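Oct 11, 2022

Up before the alarm. Porridge, then the early bus in from Fallcombe, which was full as far as the hospital. Got a seat after that and read the survey for the third time.

Spent most of the day on the building. We have until November to say whether we are taking the ground floor as well as upstairs, and I'd promised to write up what I think of it as a place to work. I have been avoiding it for a fortnight. So I walked about with a notebook and got on with it.

The good part is the height. The middle goes right up to the vaulted ceiling, with the curved beams across, and the white walls and pillars keep it bright. The upper floor runs round the sides behind black railings, so you can lean over and talk to somebody downstairs without going down. I used to think that was a nuisance. Now I do it as much as anyone.

The bad part is also the height. Heat goes up and stays there. At my desk on the upper floor I was in shirt sleeves by eleven, and downstairs I wanted my coat. The Merumov people who did the heating survey want 200 pounds more to come back and look at the far end, where it is worst. I think we should pay it. Sound is the other trouble. A dropped spanner downstairs might as well be on my desk.

The floor has come up well. It is that grey-green gloss and it shows every mark, but it sweeps easily and the racks roll on it without catching. I was against it when it was chosen and have said so often enough, so I put in the notes that I was wrong.

Had lunch late, cheese and pickle, at the top of the stairs. Wrote down the lights after that. The long panels are fine for bench work. The two round ones in the middle I would happily have on a dimmer, as by four in the afternoon I am squinting at them from upstairs.

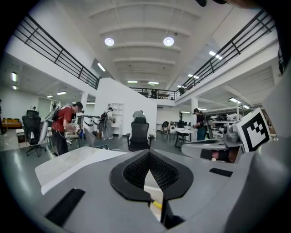

Blackburn thinks I am making too much of the lights and that the money ought to go on blinds and a proper door at the bottom of the stairs, and told me so for most of the tea break. According to Blackburn, the last place had lights twice as bad and all anybody ever complained of was the draught. I said I would put the door in. I have left the dimmer in too, lower down the page.

Priced a few things before going home. Erkeck do a draught curtain for 198 pounds, fitting not included, and a plain door closer for 59. Neither is much against the rent. Asked for 3 of the closers on the form, one for each door that bangs, and will see what comes back.

Typed the whole lot up and it made less than two pages. Said yes to the ground floor at the end, provided the heating is looked at before the cold weather and not after. Read it through once and sent it - better gone than sitting in the drafts.

Rain on the way home and the bus windows steamed up. Beans on toast. Must find the thicker jumper, I think it is in the case under the bed, and ring about the boiler.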